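Home Archive Reading lists About Search

March 2018
Posted by Emrys Landeg

Comparing three Jonahs

The book of Jonah has four chapters, and most picture books use the first two. I have been reading retellings with the children's group at Stondale chapel, and I started keeping notes on where each one stops. The notes are set out below, tidied slightly.

The Heiskanen edition stops when Jonah reaches the beach. It gives the storm nine pages and Nineveh one sentence. The vocabulary is controlled, which suits readers of five or six, but the prayer from inside the fish is cut to "Jonah said sorry". The prayer in chapter two contains no apology. It is a psalm of thanks, built from phrases found elsewhere in the Psalter, and a child who later reads the full text will find something quite different from what the picture book led them to expect.

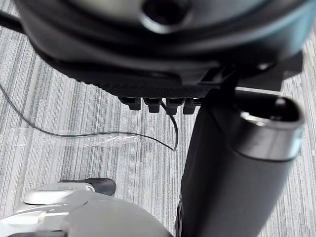 The second, translated by Liis Jaunzems, keeps the prayer almost whole. She sets it as verse, with short lines and no rhyme. The weeds wrapped round the head are kept, as are the bars of the earth. I read it aloud at a slow pace and the younger ones sat through it. Nineveh is handled properly too, including the animals in sackcloth, which got the only question of the session: whether the cows minded.

Daryna Hladun's version is the longest and the only one of the set to include chapter four. The plant grows, the worm eats it, Jonah sulks. She ends where the Hebrew ends, on God's question about the city and its cattle, with no answer supplied. Some parents will find this abrupt — I think it is the right decision, and the blank page after it is useful for discussion.

On practical matters, the Heiskanen has the strongest binding and the largest type. The Jaunzems is a paperback and the spine has already creased at page 39. The Hladun is tall and does not fit our shelf.

For a group I would use the Jaunzems first and read the last chapter from Hladun a week later. Ruth is next, in October, and I have found only one retelling so far that explains the gleaning laws.

Older post Newer post Comments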